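August, quarter past nine in the evening

Second week with the arm on our side of the building. I was in at six and did the first hour at the old bench, as before, then went over to the blue table for the rest of the shift. Catinca Pană has me down there until the end of the month. She says after that we rotate, two weeks on and two weeks off, but the rota on the wall stops at the end of August and there is nothing pinned up behind it.

The work is different from what I did for Pletach and different again from the packing line here. I put the shapes out on the board, step back, press the pendant, let it run, press again, write down what it did. Then I put them out again. If it stops, I put a code on the sheet and the time. There are 3 codes for stopping and I have only used one of them so far. My hands are idle most of the time and my feet hurt more than they did, which I put down to standing still. I asked for a mat. Josefina Leiva has asked for one as well, so that makes it a proper request.

At break Josefina told me that the people at Stanciu had the same set-up in the spring, and packing went from four people a shift to 2. The other two went to goods in. They kept their grade but lost the early start, and one of them had a child to fetch from school and ended up leaving. I don't know how much of it is true. I wrote it down to ask at the meeting.

Catinca came round after dinner and we went through the sheets. The counter stood at 1,438 runs since they bolted everything down, and Horameck want it much higher before anything real goes near it. She was fair about it. I asked her straight whether the packing bench was staying and she said it was staying this year. I asked about next year and she said she would find out. She wrote it in her book, at least.

I did like one part of today. The man from Undovora wanted the blocks kept closer together and I told him it would be harder to get between them, and he changed the plan for the afternoon on my word. On packing I was never asked about anything except overtime.

The bus was late. I had soup and the end of the loaf, and rang my sister, who thinks I should go for the technician course while they are still paying for it. It is 50 hours, in the evenings. I would have to give up choir until Christmas.

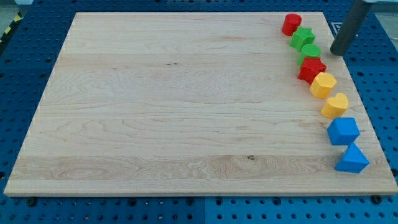
I said I would think about the course and ring her back. The form has to be with Catinca before the end of the month, and I left my copy in the locker. Must bring it home tomorrow, and take the thicker socks in.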